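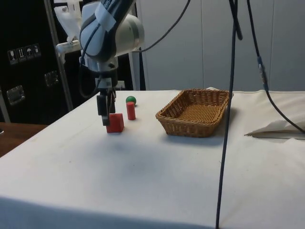
Figure 2. Shapes and basket on the covered table.

Support > Drodgate Learning Sets > Shapes and Basket > Set-up guide

Search this guide Enter a word or part number Go

Section 2: Setting out the table

Read this section before the first sorting activity. It covers the cloth, the basket and the starting places of the shapes. Activity cards are covered in Section 3.

What you need

Red cube
Red cylinder
Green ball
Rectangular woven basket
White tablecloth
A level table at least 36 inches wide

Laying the cloth

1. Clear the table and wipe it. Let it dry.
2. Spread the cloth with the front edge hanging over the side where the sorter will be.
3. Smooth the top from the center outward. Faint creases can stay. Press out any ridge that would tip the cylinder.

Note: Crumbs and lint show on white cloth. Shake it outdoors between sessions.

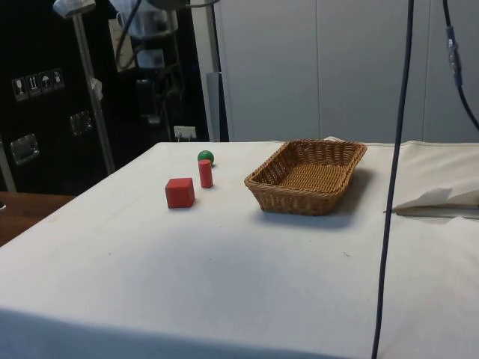
Placing the basket and shapes

4. Set the basket toward the back of the table, right of center, with its long side running left to right. A slight angle is fine. It must be empty at the start.
5. Put the red cube left of center, resting flat on one face.
6. Stand the red cylinder on its end, just behind the cube and a little to the right.
7. Place the green ball behind the cylinder. From the front, the cylinder will hide part of it.
8. Leave open cloth between the shapes and the basket.

Caution: The ball can roll if the table is not level. Check the table before step 7 and shim the legs if needed.

Caution: Do not lift the basket by one rim when it is loaded.

Resetting between turns

Take everything out of the basket and repeat steps 5 through 7. Pull the cloth straight if it has shifted. When comparing results between sorters, use the same starting places each time.

Storage

Keep the shapes in the basket and lay the folded cloth on top. Store away from heaters. Wicker that gets damp should be air dried before it is put away.

Replacement shapes are sold singly. Quote part number 2598 for the cube and 248 for the ball.

Guide text: Chiamaka Okonkwo

Contact Drodgate Support | Copyright Drodgate | Back to top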